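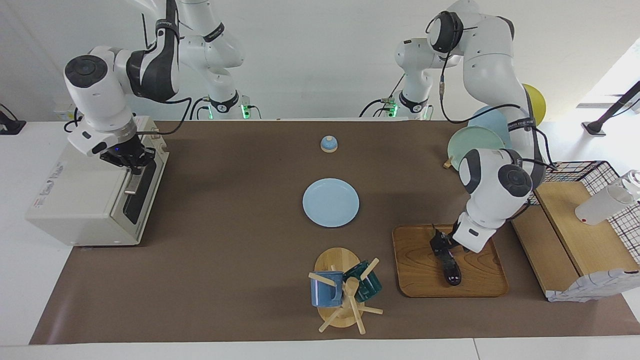 A day out at the Steler works, Stisside

I'd been meaning to go to the Steler open day for years and something always got in the way (a wedding, a flat tyre, the year I simply wrote it on the wrong page of the diary). This June I finally managed it, and I've come home with sore feet, a carrier bag and far too many opinions about mug trees.

If you don't know Steler, they make things for the kitchen table, mostly pots and turned wood, in a long brick building at the bottom end of Stisside, behind the station. I went on the Thursday, which I'd recommend if you can get the day off, as the woman on the gate told me the Saturday queue goes back to the bridge. Tickets were £5 and you get that back if you buy something in the shop. I did buy something in the shop. I think we all knew I would.

Getting there: train, then the number 13 bus, which drops you right at the gate. There is a car park but it's small and on a slope and I watched a man try to get a camper van into it for the whole time it took me to eat a banana.

They take you round in groups of 12, and ours was a good one, with a pair of sisters who'd worked in the packing room in their teens and kept stopping to tell us what used to be where. The kilns come first. I love a kiln! The big one was shut and firing, up past 1000 degrees, and you stand behind a yellow line and feel it on your shins. The smaller one was open and half unloaded, with racks of bowls waiting, all a chalky pinkish colour before they get their glaze. You are allowed to pick up a bowl at that point and it weighs next to nothing and makes a horrible dry scrape if you run your nail along it. I did it twice.

Glazing was next door, and much wetter. The dipping looks easy until they hand you a test tile and a pair of tongs. Mine came out with a bald corner. The glaze in the bucket is nothing like the colour you end up with, so everything going in looks like school custard and you have to take it on trust that it'll be blue.

After that we went over the yard to the wood shop, and this was my favourite part of the day by a mile. Erdal Yalçınkaya runs it, and he's been turning bases, posts and pegs there since he left college. He did a mug tree post for us on the lathe from a rough square length, chatting all the while, with shavings going down the front of his apron. The pegs are the clever bit. They have to tip upwards enough to keep a mug on when you knock the thing, but if they tip too much you can't get the handle off without a fight. He has an old jig for drilling the holes at the right slope, and he said if the building was on fire that's what he'd carry out.

I asked him about the base, as my one at home goes over if you hang everything on the same side. He said most people buy one that's too tall for how wide its foot is, and then asked how I load mine, and I had to admit I just fill up the side nearest the kettle. He was very polite about it.

He also had strong feelings on oiling. A thin coat, wiped off again, and leave it overnight before you use it. Never soak anything with end grain showing. One of the sisters asked if her bread board could go in the dishwasher and he had to go and look out of the window for a moment.

Then it was up the stairs to see what it all looks like put together. I could have stayed up there all afternoon. Breakfast things on a white table with brown paper spread over most of it, which makes everything look smart for the price of a roll of brown paper, and I'm having that for my sister's birthday tea. There was a round plate in a light blue I'd happily paint a bathroom, and a mug tree towards the front with a blue mug on one side and a dark teal one on the other. I'd never have put those two together, I'd have gone for a matching pair and it would have been duller. They'd hung a wooden spoon on it too, in between the mugs! I have owned a mug tree for most of my adult life and never once thought of hanging a spoon on it.

The wooden tray was the thing I kept going back to. Warm brown, plenty of grain, with raised edges so your egg doesn't go on the carpet. And I was very taken with a little bell, light blue and domed, on a round wooden base. I've no earthly use for a bell. I live with one other person and he can hear me perfectly well from any room in the house when it suits him. I still wanted it. More plates were standing up in a row towards the back, and I do think that's the nicest way to keep them if you've got the shelf for it. Mine live in a stack and the ones at the bottom haven't seen daylight since we moved in.

Lunch was at Drurker, the café across the road, where half of Stisside seemed to be having theirs as well. Cheese and onion pie, good; tea, very good; wobbly table, folded napkin under the leg, fine. It gets busy at one, so go before or after.

The seconds shop is at the end of the yard and you need to be strong. The Toprak range is the one everyone makes for, the one with the speckled inside, and by the time I got there after lunch the big serving bowls had gone. Most of the seconds have very little wrong with them: a pinhole, a drip, a foot that isn't dead level. Do put things down on the counter and give them a nudge before you pay. I came away with a Toprak jug (slight lean, I'm fond of it already), a butter dish lid with no butter dish, to replace the one I dropped at Christmas, and a new mug tree, shorter and with a wider foot, as instructed.

A few bits and pieces if you're planning to go. Flat shoes, as the yard is cobbled. The wood shop is dusty, so leave your black coat at home. The upstairs room is reached by a proper old steep staircase, but there's a goods lift if you ask at the gate. The last tour goes at half past three and they do mean it. Bring newspaper for wrapping, because they ran out, and I did the whole bus ride back with a jug in my hat.

The old mug tree has gone to my neighbour, who has been warned about loading it all on the kettle side.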